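Projects > Mikuvano > README

# Mikuvano – old paint colours from Brurlow

by Meléndez, 9/22/26

Hi! I started this list when I was scraping our hallway and got a bit carried away. It's a plain table of 310 paint colours sold in Brurlow, typed up from shop cards I keep finding at jumble sales.

## What's in it

- `colours.csv` – name, maker's number, my best guess at a hex value
- `cards.csv` – which card each colour came from

Seven colours have no number (the corners were torn off). The hex values are by eye, so please don't mix paint from them!

## Still to do

The Notell cards need typing up, and I want to get to those in November.

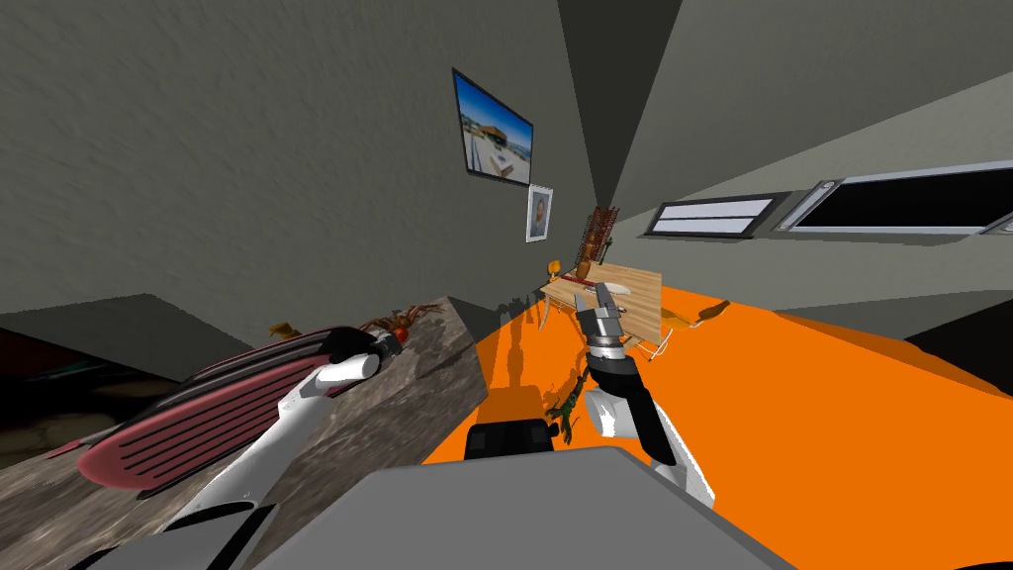 If you've got any cards going spare, I'd love a scan, even a wonky one.

Contact: Meléndez, via the Mikuvano page | © Mikuvano | Back to top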